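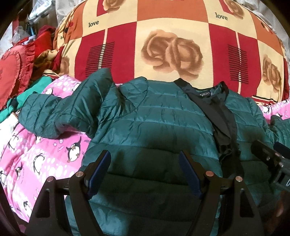 Coats Off the Hooks: Our Spring Put-Away

Every May I promise myself I'll fold the winter things properly, and this year I've started early, with the green puffer first in line! It gets spread out on the penguins, the big rose cushion behind it, and I look over the lining and collar before anything gets folded. The little SHOLY label sits just under the neckline, so I always know which end is up (you laugh, but with this much puff it's a fair question).

My neighbor Shirley Treloar taught me to go slowly over the stitched rows with my palm and feel for thin spots. It takes me 15 minutes a coat, longer if there's tea, and I have three more to do after this one.

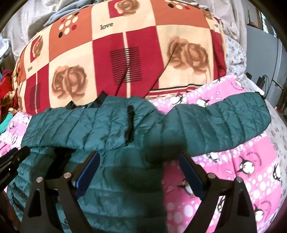
Sleeves and Pockets

One sleeve straight out to the side, then on to the zippered pocket down the left. I go through every pocket before a coat goes up to the closet shelf, and last year I found a whole Crăciun shopping list in one, walnuts and all.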